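How does a robot know where to cut?

Trokham Young Makers, page for ages 8 to 11
Words by Heather Hinds. Code bits checked by Bo-ram Joo.

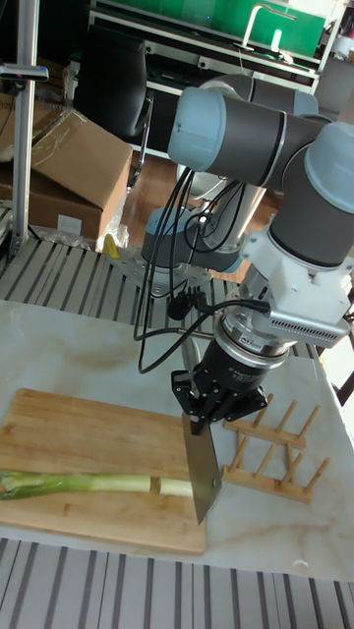 So. Chopping a spring onion. You could do it while singing. You look, you put the knife down, you push. Done!

A robot arm can't do any of that until somebody writes it some software. Software means the instructions a computer follows. Long lists of them. Very very long sometimes.

We asked Bo-ram what's in the list for a chopping job and got four big jobs back. Quick tour then.

JOB ONE: LOOKING

Software people call this one perception. Fancy word, means working out what's there.

A camera doesn't see an onion. It sees dots. Millions of tiny coloured dots called pixels, and each one is just some numbers. Lots of green, bit of red, hardly any blue. That sort of thing.

The software has to go through all those numbers and decide. This patch is board. This patch is onion. This patch is table, leave it alone.

How does it learn? Practice pictures. Zuweira Agbenyega sat and coloured in the vegetables on 700 of them, on a computer, so the program could check its guesses. Wrong guess, change a little bit, guess again. Wrong again, change a bit more. It took ages and she says she's gone off leeks.

An onion is a tricky one by the way. Green at one end, white at the other. The first version of the program thought it was two different vegetables.

JOB TWO: PLANNING

Now it knows where the onion is. How does the knife get there?

Try this. Put your hand on your head. Now touch your knee. Easy, but your shoulder moved AND your elbow AND your wrist, and you never had to think about which went first. A robot arm has joints as well, and the software needs to pick a number for every single one.

There are loads of ways to reach the same spot. Some are rubbish. Some would bump the table, or pull on a cable, or send the arm the long way round like somebody going to the shop next door by way of Scotland.

So the planner tries lots of paths in its head (well, in its memory) and throws out the bad ones. In one test it tried 3713 paths before it picked. You would of had your lunch by then, except it did it before Heather could put the kettle on. (That's me. I was Heather.)

JOB THREE: CONTROL

Planning is deciding. Control is doing it, and checking all the time while you do.

Think about riding a bike. You don't point it at the park and shut your eyes. Wobble left, steer right, wobble right, steer left. Tiny fixes, all the way there.

Control software does that too. Where should the arm be? Where is it now? What's the difference? Push the motors a bit to make the difference smaller. Then ask again. And again. This asking and fixing goes round in a ring so it's called a loop. A feedback loop if you want to impress a grown-up.

Pressing down is the hard part. Too soft and the knife just sits there on the onion. Too hard and you could hurt the board, or the blade, or the robot. So the program has a limit. If the push gets bigger than the limit, stop. Never mind the onion.

JOB FOUR: KNOWING ABOUT THE TOOL

Your hand ends at your fingertips. If you pick up a ruler your brain sort of stretches, and you know where the end of the ruler is without looking. Try it, poke a cushion.

A robot has no idea. Somebody has to type it in. The knife is this long, this wide, the sharp bit is down here. If they type the wrong length the robot will chop thin air, or try to chop the table. Vaughan Pirihi once swapped two of the numbers and the arm thought its knife was pointing sideways. He caught it on the practice screen, where nothing's real, and that is why you always use the practice screen first!!

HAVE A GO: BE THE SOFTWARE

You need a friend, a wooden spoon and a banana. No knives for this one. Not even a butter knife.

Your friend holds the spoon and shuts their eyes. They're the arm. You're the software.

You can only say: left, right, forward, back, up, down, stop.

Get the spoon to touch the middle of the banana. Then swap.

Harder: say your whole list first, and your friend does it afterwards with no fixing. That's a robot with no feedback loop. When Manaia Doolan's group did it the spoon ended up in somebody's hood.

WORDS TO KEEP

Pixel: one dot in a picture.
Perception: working out what's there.
Planner: the part that picks the path.
Feedback loop: check, fix, check, fix.
Limit: the number that means STOP.

Next page: how a robot lets go of things, wich is harder than you'd think.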